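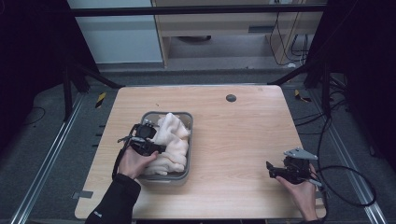 Posted by Ruxandra Stoica in Laundry & Linens, 7 replies

Why do my towels smell sour the minute they get damp? They're fine coming out of the dryer — then one shower and yuck. I use the Sekis liquid, a full cap, warm wash. We moved to Sestham in April and it started right after.

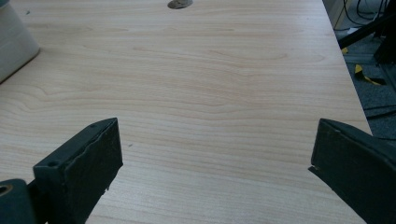

I've already cleaned the washer gasket twice, so please don't tell me to do that again!

Smaranda Husar
Too much soap, I'd bet money on it. Sestham water is a lot softer than what we had in Cisneros, and I had the same stink when I moved. Try 2 tablespoons, hot wash, no fabric softener at all. Run them once with no detergent first and see if you get suds (I did, tons).

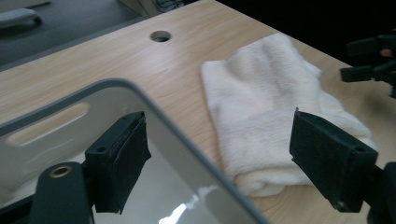 Then dry them all the way, even the hems. Mine took three washes to come right.

uleck174
vinegar

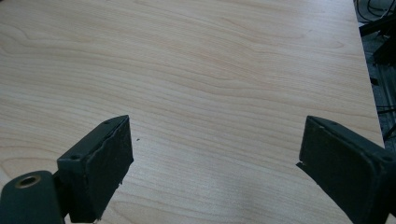
Pale wood-grain tabletop

Ruxandra Stoica
Suds everywhere with zero soap in there! Doing a second hot load now, thank you.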